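Setting up a phone table in the hall

I love a corded desk phone, and it doesn't need much of a spot! Wipe the table, push it up close to the wall, then put the phone at the back left. Run the line cord down behind before you load anything else on (I forgot in January and had to start over).
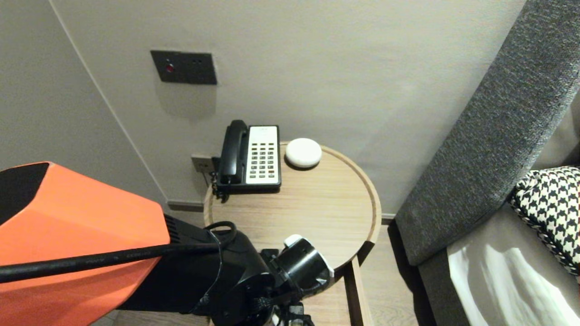 Phone at the back, coiled cord over the rim.

Next, pick up the handset and walk a few steps. If the base slides, stick felt dots under it – mine took 13 minutes, drying included.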